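Notebook, July -- renewal model, second pass

Started 10 in the morning, coffee first. The question is still whether our ratings sheet can tell us which scripted shows get renewed before the network says so. Lesia Mykhailiuk thinks it can. I think it can tell us what we already guessed.

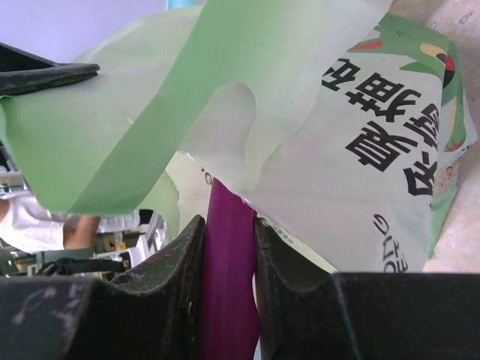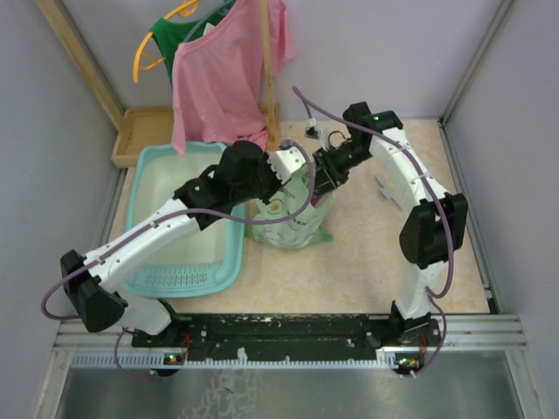
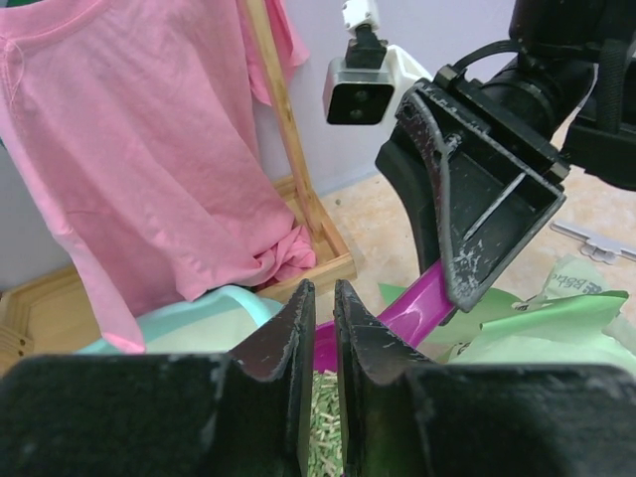

Green bag, both arms, green pellets in the purple container.

Pulled the overnight numbers again from the Gilix export. 3948 rows, one per episode airing, repeats included, which I keep saying should come out. Dropped them. That leaves 1071 first-run airings. The averages for the low shows went up a little once the repeats were gone and the high shows barely moved. So a good part of the gap we were so pleased with in the first pass came from how often a channel reruns things.

Lesia's rule: a show holding most of its premiere audience by episode four gets renewed. Tried it on the 13 dramas we have full seasons for. It calls 10 of them right. Sounds fine until you try the dumb rule, "everything gets renewed," which also calls 10 right. Same score, no math. She says they miss different shows. True, and I'd like to see it on more than 13 before I care.

Two that bother me:

Plulstead -- lost viewers every week, picked up anyway. Cheap to make, or somebody upstairs likes it. Neither is in our sheet.

Nagano -- steady all season, canceled. Kiyoshi Miyazaki says the studio wanted more money. He read it somewhere and can't find where. Marked as "reason unknown" until he does.

Delayed viewing is still a mess. Dokum counts three days, Gilix counts seven, and the first pass averaged the two columns as if they were the same thing. My mistake, I think, though the column headers didn't help. Keeping them apart from now on. Don't merge them again without asking me.

Half-hour comedies not touched yet. Lesia wants them in the same model. I'd keep them out -- they start from smaller audiences and will drag the cutoff down.

To do: rerun with three-day only. Ask Kiyoshi for the older seasons, including the ones that got axed halfway. Write down the predictions for fall before any announcements come out, with the file locked, so we can't fix them up afterward.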